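Studio assistant wanted, Hinell Pottery

I make bowls out of clay I dig myself, and my back has started sending me notes. I'm looking for one person, two mornings a week from January, to wedge, sieve and haul.

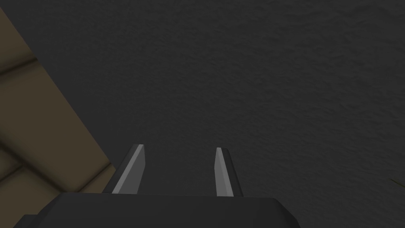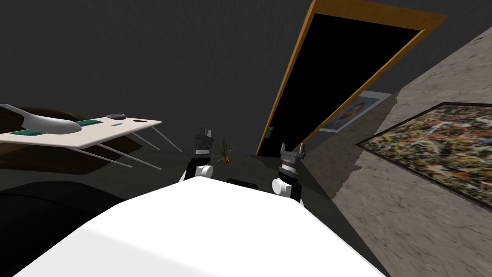
Experience is welcome, though my last assistant arrived with 11 years of it and still dropped the good kiln shelf. Start is 7 a.m. Lunch is soup. Write to Serpil Bayram at the Lorkberg studio and tell me what you've broken.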